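Softener in towels, yes or no?

zanele_m
Evening all. My mother swore by a good glug of softener in every wash, and I've carried on for years without thinking about it, but my new bath towels just push the water about! Has anyone given it up?

Punda113
We stopped two winters ago and I'd never go back. Half the powder, no softener, and a good shake before they go on the line.
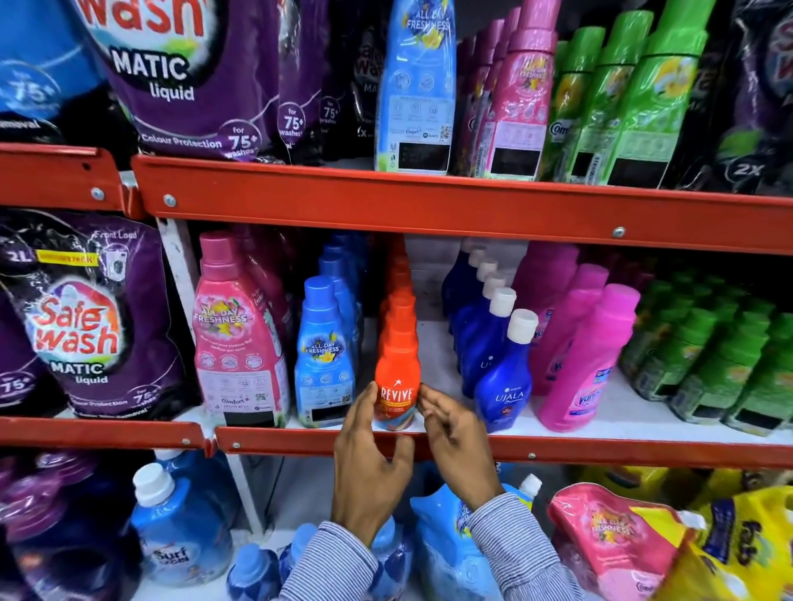 Enwood, 20/01/2020

costache
Sorry Punda, I can't agree. We've very hard water here and without softener ours dry like roof tiles (my husband's words, bless him). A small capful does no harm at all.

Punda113
A capful, maybe. Most people pour!

Ulises B.
Try white vinegar in the drawer, Zanele, it's lovely and there's no smell once they're dry.

costache
Not in my machine, thank you, I worry for the rubber seals.

zanele_m
Thank you all, I'll leave it out for January and see how the towels get on.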